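3 min read

The Long White Table

My aunt kept the chess club going in Brirport for years after the ferry stopped, up over the old Dijkstra bakery, where you could smell the rolls coming up through the floor (and lose a good many games on account of it, I always thought). There were 315 names in the membership book, most of them crossed out in pencil, very gently, as if she hoped they might change their minds.

I came back in December to help her sort the cupboards. We found scoresheets, a Drokar biscuit tin full of spare pawns, and a clock that ran fast on one side, which explained my whole childhood. She wanted to keep everything, of course, and by four in the afternoon we had thrown out one broken pencil and made two pots of tea.

"One game," she said, "and then I'll be ruthless." 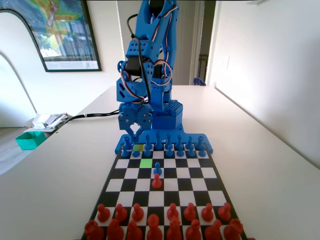
I have never been any good at openings. I like a pawn out in the middle early on, standing by itself like a child sent ahead to knock at the neighbor's door, and then I spend the rest of the evening worrying about it. My aunt knew this. She had known it since I was small enough to need a cushion, and she still poured the tea and asked about my train and let me take back a move, just the one, while the lamps came on along the harbor and the cupboards stood wide open behind us.

Last updated: December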